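Washing synthetics at lower temperatures

I moved all of my polyester and knit loads to the cold cycle in October, mostly to see whether the dye in the red items would stop migrating into the white panels. The machine is an old Dolta with a fixed 82 minute synthetic program and no way to shorten the rinse.

Dye transfer in polyester is mainly a heat problem. Disperse dyes sit inside the fiber and stay put while the water is cool. Loose surface dye left over from manufacturing is a separate matter and comes off in the first few washes at any temperature. Cotton trim on the same garment picks it up readily – polyester trim much less so.
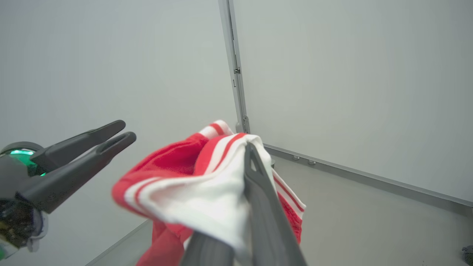

A reader going by Tollow wrote in to say that cold water had done nothing for bleeding until the spin speed went up as well, the reasoning being that damp fabric left folded on itself overnight will stain whatever it touches. I think that is correct. Contact time while wet matters as much as the wash itself, and I now empty the drum as soon as the program ends.

Detergent is the other variable. The Vellard powder left residue in the seams when cold, so I switched to a liquid and dropped the spin load to suit. Hard water needs a slightly larger dose. Fabric softener I leave out of anything meant to wick – it coats the fiber and slows drying.

Next I want to repeat the test with the line in the hallway instead of the rack.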